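Anyone using Osorard for class newsletters? Moving off Murnico
Classroom Web Tools > Newsletters and slideshows

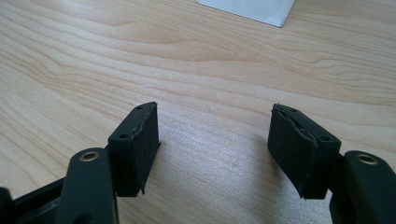 Wood grain on the tabletop

rocha_room6
Posted Friday, 4:12 pm
Our school licence for Murnico runs out in December and the office has asked each grade to pick something else. I send one newsletter every two weeks to 58 families, mostly text with a few photos and a calendar block at the bottom. I made a test page in Osorard last night and it went together fast, but I can't find a way to print it on one sheet. Is there a print view on the free plan? I still have nine or ten families who want paper.

tealkettle
Posted Friday, 4:40 pm
No print view on free. You can export to PDF but it puts a page break after every photo. I drop the photos into a single row first and that gets it down to two pages.

W_Leite
Posted Friday, 5:03 pm
I'd stay with Murnico if the school will pay for it. We switched at Ridville last year and I lost the archive. Osorard imported 37 of the old issues and skipped the rest, no error message. Support told me the skipped ones had tables in them.

tealkettle
Posted Friday, 5:15 pm
That was the old importer though. Mine brought over tables fine, the colours were just off.

W_Leite
Posted Friday, 5:21 pm
Maybe. I tried again in the spring and got the same result, so I wouldn't count on it. Export everything out of Murnico as PDF before the licence ends — you can't get back in afterwards, even to read.

pinegrove_gr4
Posted Friday, 6:48 pm
I don't agree that Murnico is worth paying for. The free Osorard plan lets you have 80 subscribers, which covers one class easily. The only thing I miss is the open counter. On Murnico I could see who had opened the newsletter and who hadn't.

tealkettle
Posted Friday, 6:55 pm
The open counter was never right anyway. It showed 192 opens on one of mine and I have 26 kids. Some of the parents' mail programs load it over and over.

rocha_room6
Posted Friday, 7:30 pm
Thanks all. I'll save the PDFs this weekend. Does Osorard let parents reply to the newsletter, or does it go to a no-reply address? That matters more to me than the counter.

pinegrove_gr4
Posted Friday, 7:44 pm
Replies go to whatever address you signed up with. Go to Settings, then Sender, and check it's your school one. Mine was going to my personal email for a month.

W_Leite
Posted Friday, 8:10 pm
Also check the time zone on the same page. Ours was sending at 3 in the morning.

Wellington Leite
Ridville, Grade 5

rocha_room6
Posted Friday, 8:26 pm
Found both. Time zone was wrong on mine too. Still no luck with the one-sheet print, so if anyone has a template that fits, please post it.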